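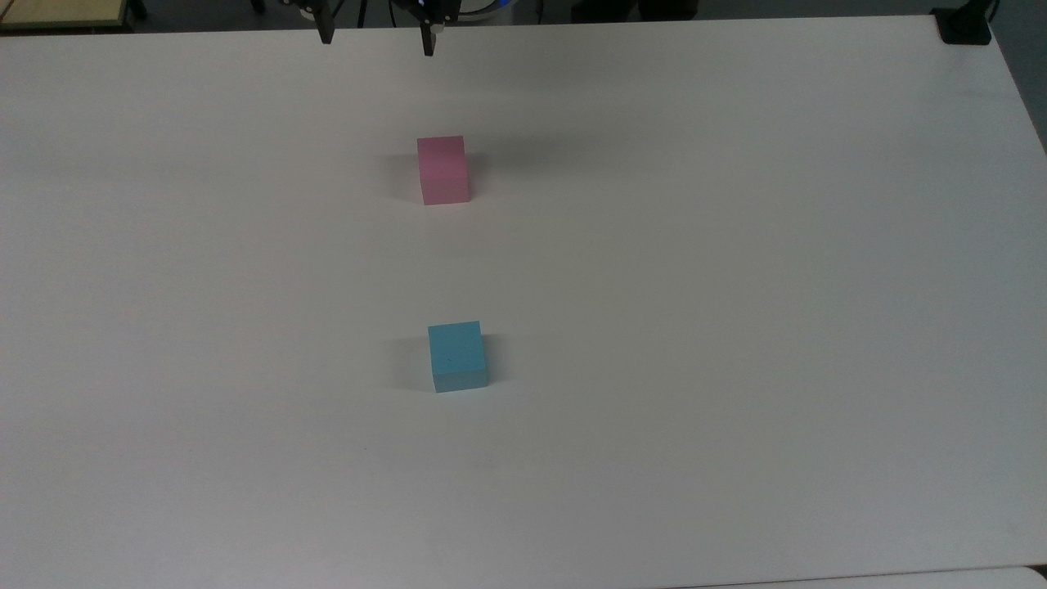 Momora is closing its counter in Itville, and I'm a bit gutted about it

24 May 2021

So it's official. Momora, the little sweet shop on Kaneko Street, will serve its last customers in July. I popped in this morning for my usual bag of rosewater marshmallows and there was a handwritten notice taped to the till. I bought two bags in the end!

Toshio Kikuchi has run the place for 23 years and he was in good spirits when I caught him between customers. The lease is up, the rent is going to £479 a week, and his knees (his words) have been asking him to stop for ages. "I've stood at this counter long enough," he told me. "I'd like to sit down and eat a sandwich at lunchtime like everyone else."

The recipes are staying in town, you'll be glad to hear. Itsuki Fukuda, who has worked in the back kitchen since leaving school, is taking them to a stall at Besten Market. It's a much smaller pitch, so the 70 kinds of sweet on the shelves now will have to be whittled down — and I've already put in a word for the blackcurrant chews. 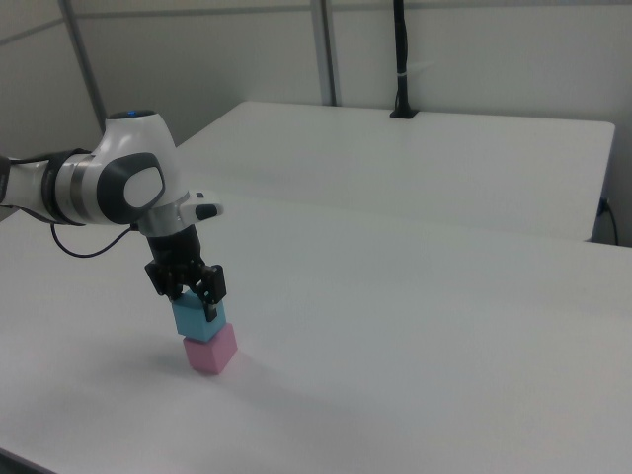
A light blue cube on top of a pink block.

Fukuda wants regulars to help choose what makes the cut. There's a box by the door for your suggestions, and slips of paper if you can find one (people have been writing on paper bags). Last orders for birthday boxes are being taken now, so don't hang about if you've got a party coming up.

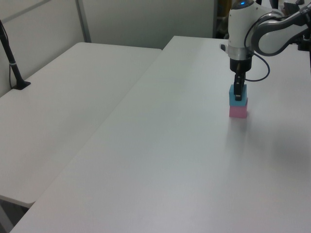 I asked what would happen to the old brass scales in the window, and Kikuchi says they're going home with him. The shelves and jars will be sold from the shop in the final week, cash only, and you'll need to bring your own boxes. The stall at Besten opens the Saturday after, next to the fish van.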